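Skendeveck at the Morcombe, and the drive home

9/17/25

I bought the ticket back in August, when the Morcombe still had balcony seats for 40 dollars. By last week they were 60, so I did all right. It is 200 miles each way from my place, and I went by myself.

Skendeveck played for a little under two hours. They opened with two songs from the new album, which I have only heard a few times, and then went back to the old ones. The fiddle was too quiet for the first half hour. After that somebody fixed it and it sounded good from where I was, on the left side near the rail.

The opener was a duo called Codudwood. Guitar and pedal steel, no drums. I had never heard of them and bought their CD on the way out. The second track is the one they closed with.

They did not play "Villalobos Road." The woman next to me had come mostly for that one and was pretty let down. I have seen them play it twice, so I didn't mind as much.

Parking was in the lot behind the hall and it took a long time to get out. I stopped for eggs on the way back and got in after three. The car had 421 miles on the trip meter with the wrong turn I took going up.

Next show for me is a small one in town. I'll write it up if I go.

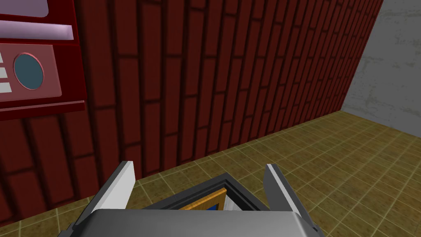
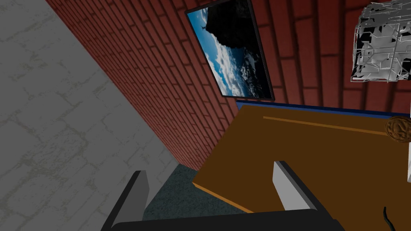
Codudwood Simulation Club, member blogs

The CD has seven songs on it and no lyric sheet. If anyone has the words to the second track, please leave them in the comments.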